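So the new house rules for hand-held gripper work landed in my inbox this month, and I read the whole thing over a coffee at 7 am. Two pages! I was bracing for 60. They come from Mullden, the outfit that coordinates a bunch of us who record household chores for robot training, and they kick in for everyone in June.

The short version is that the rules cover how you set up in a home, how you hold the tool, and what counts as a usable take. Most of it we were half doing already, but every group had its own habits, and when the recordings got pooled you could really tell (Clika's people liked everything slow and careful, and the Seka crew went at it like they had a bus to catch).

I rang Olumide Okoro, who led the drafting, and he was pretty cheerful about it for a bloke who'd spent months arguing over the word "tidy".

"People kept cleaning up before they pressed record," he told me. "Lovely for the household, useless for us. We want the bed the way the bed is."

That one's now rule one. You get the resident's okay in writing, you put away anything with a name, an address or a face on it, and then you leave the rest of the room alone. No straightening the covers, no swapping in a plain sheet so the cloth stands out better.

## What changes for cloth work

Cloth gets its own section, and it's the part I care about most, being a laundry person by trade these days. The main points, in my words and not theirs:

- Each operator has to log 300 practice grasps before any of their takes go into the shared pool. It was a free-for-all before, so I'm all for this.
- Check the finger pads before you start, and wipe off any lint. Terry is a shocker for it.
- Keep your free hand out of the way unless the task sheet says it's a two-handed job.
- Pinch a gathered fold and lift from there. Don't scoop under the cloth, and don't drag it along by a corner. It's the hold I use for a towel on a bed – fingers upright, with the fold between the two pads.

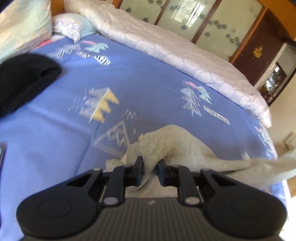
- If you drop it, keep recording. A fumble stays in and gets marked as a fumble, and there's no sneaky second go under the same take number.

## Who's happy and who isn't

The Górecki team asked for a longer lead-in, and I get it, they've got a stack of new starters to bring up to speed. They've been given 2 extra weeks. There was also a bit of grumbling over the rule on breaks (you have to put the tool down after 60 minutes, no exceptions), but my wrist voted yes on that one straight away.

My own gripe is small. The section on labelling colours and patterns is a slog, and patterned bedding is going to take ages to write up. Olumide says they'll look at it again once the first round of feedback is in, so if you've got thoughts, send them to him before the end of June. I've already sent mine – it was a long email!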